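프루드턴, 사람이 로봇에 집안일 가르치는 시연 작업 공개

원격 조종과 직접 교시 병행… 9월 클라셀 2차 자료 수집 예정

2024-05-27

가정용 로봇 소프트웨어 업체 프루드턴(Prudton)이 사람의 시범으로 로봇을 학습시키는 '클라셀(Clasell)' 과제의 작업 과정을 27일 언론에 공개했다. 클라셀은 주방과 욕실에서 쓰는 물건을 로봇 팔이 집고, 옮기고, 제자리에 놓도록 하는 과제로, 부품업체 플러스트몬트(Plustmont)가 공동으로 참여하고 있다.

작업 방식은 두 가지다. 하나는 조종자가 조종간을 잡고 로봇 팔을 원격으로 움직이는 방식이고, 다른 하나는 조종자가 팔을 손으로 직접 끌어 경로를 알려 주는 방식이다. 어느 쪽이든 관절 각도와 그리퍼의 열림 정도, 손목 쪽 카메라 영상이 같은 시각 기준으로 저장된다. 한 동작을 처음부터 끝까지 마친 기록을 '1회분'으로 치며, 중간에 조종자가 멈추거나 물건을 놓친 기록은 따로 분류한다.

프루드턴에서 시연 작업을 총괄하는 레안드로 로블레스는 길고 매끄러운 물건을 가장 까다로운 대상으로 꼽았다. 그는 "컵이나 과일은 조금 비껴 잡아도 따라오지만, 봉은 잡는 지점이 어긋나면 한쪽 끝이 돌아간다"며 "숙련된 조종자도 처음에는 속도를 절반으로 낮춰서 한다"고 말했다.

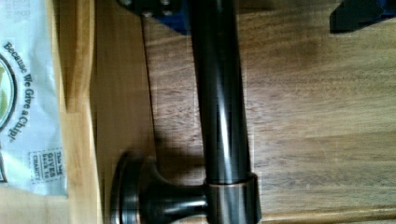
나뭇결이 보이는 판 위에 놓인 어두운 청동색 수건걸이. 아래쪽에 둥근 받침이 달려 있다.

광택이 있는 금속은 영상에서도 문제가 된다. 조명이 반사되면 봉의 가장자리가 실제 위치와 다르게 인식되는 경우가 있어, 회사는 같은 동작을 조명 조건을 바꿔 가며 반복해 기록한다. 수건걸이 한 가지 과제에 필요한 시연은 약 50회분이며, 조종자 한 명이 7회분을 마치면 다음 사람과 교대한다. 손의 버릇이 한 사람 것으로 굳지 않게 하려는 조치라고 회사 측은 설명했다.

현재 조종자는 모두 8명이다. 이 가운데 3명은 로봇을 다뤄 본 경험이 없는 상태로 들어와 2주간 교육을 받았다. 교육은 빈 그리퍼로 허공의 지점을 따라가는 연습에서 시작해 물건을 들었다가 같은 자리에 내려놓는 연습으로 이어진다. 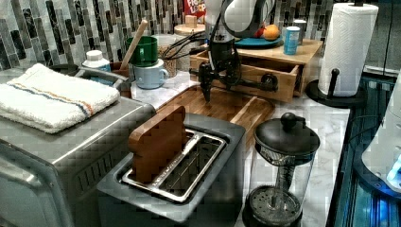 원격 조종 프로그램 '브라보(Bravo)'는 플러스트몬트의 기술 책임자 에방 르브룅이 설계를 맡았다. 조종간의 움직임을 그대로 팔에 전달하지 않고, 물체에 가까워질수록 이동 폭을 줄여 주는 기능이 핵심이다. 르브룅은 좁은 공간에서 이 기능의 차이가 크다고 설명했다. 주방 조리대의 경우 검은 그리퍼가 나무 도마 위까지 내려와 있는 동안 가까이에 토스터와 유리로 된 프렌치프레스, 키친타월 걸이가 놓여 있어 팔을 크게 돌릴 여유가 많지 않다. 토스터 투입구에는 식빵 모양의 나무 조각이 꽂혀 있다. 조종자는 팔꿈치에 해당하는 관절의 위치까지 염두에 두고 접근 방향을 정해야 하며, 브라보 화면에는 각 관절의 남은 가동 범위가 막대로 표시된다.

르브룅은 "시연 자료는 양보다 일관성이 먼저"라며 "망설인 동작이 섞이면 로봇도 같은 자리에서 망설인다"고 말했다. 이 때문에 두 회사는 저장된 기록을 그날 안에 조종자 본인이 다시 보고, 불필요하게 멈춘 구간에 표시를 남기도록 하고 있다. 표시된 구간은 학습에서 제외되거나 다시 촬영된다.

직접 교시 방식은 서랍 열기처럼 힘의 방향이 중요한 동작에 주로 쓰인다. 다만 조종자의 손이 영상에 들어가는 단점이 있어, 손으로 경로를 알려 준 뒤 로봇이 같은 경로를 혼자 재생하는 장면을 한 번 더 기록한다.

프루드턴은 오는 9월 2차 자료 수집을 시작한다. 2차에서는 수건걸이를 벽면 받침에 맞춰 끼우는 동작과 두 팔을 함께 쓰는 동작이 추가된다. 조종자 추가 모집 여부와 자료의 외부 공개 범위는 아직 정해지지 않았다.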